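# Chapter 2: Portioning and Yield in Sheet Cakes

A cake order is stated in servings. The bakery works in pans, pounds of batter, and ounces of icing. This chapter covers the conversion from one to the other. It assumes that the reader has worked through the mixing methods in Chapter 1 and can scale a formula by baker's percentage.

## 2.1 Servings and cut size

A serving is defined by the area of the cut, taken at a fixed height. Throughout this book the standard cut is 2 inches by 2 inches, from a cake of two layers with one layer of filling. Shops differ on this point. The Dirkville price list uses the standard cut, while Fandlow sells by a longer, narrower slice, and the two figures cannot be compared until both have been reduced to square inches.

To find the number of servings in a rectangular cake, divide the length and the width of the trimmed cake by the matching sides of the cut, drop any fraction from each result, and multiply. Fractions are dropped before multiplying. A strip too narrow to make a full piece is counted as trim, even when several such strips together would equal the area of a serving.
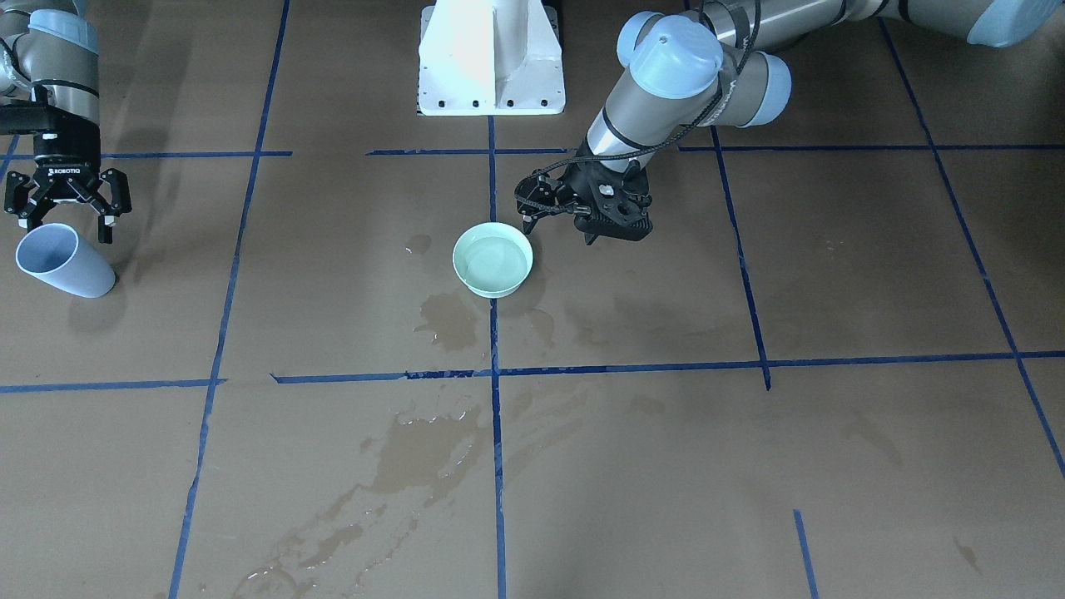

Marking comes before cutting. The surface of an iced cake is scored lightly with a ruler or a marking comb, first along the length and then across it, so that errors in spacing can be corrected before the knife is used. The principle is the same for any flat area divided by straight lines, such as the brown floor marked off into large rectangles with blue tape: the lines fix the size of each section, and whatever lies on the surface does not change it. Borders, piped flowers, and lettering are therefore ignored in the count. Where a decoration crosses a score line, the line takes priority, and the order form should say so.

## 2.2 Trim loss

Trim is the difference between the baked weight and the weight of cake that can be sold. It includes the domed top, dry edges, and the narrow strips described above. If a layer yields 90 percent of its baked weight after leveling, the required baked weight is the finished weight divided by 0.90. Adding 10 percent to the finished weight gives a lower figure and leaves the order short.

Loss in the oven is calculated separately. Batter weight must first be corrected for moisture loss, using the test bake for that formula and that pan.

## 2.3 Icing allowance

Icing is estimated from the area to be covered. The top and the four sides are measured individually and added together. Filling is calculated from the area of one layer multiplied by the number of fillings. Piped borders are measured by length, and the allowance depends on the tip.

The worked problem in the next section is an order for 50 servings.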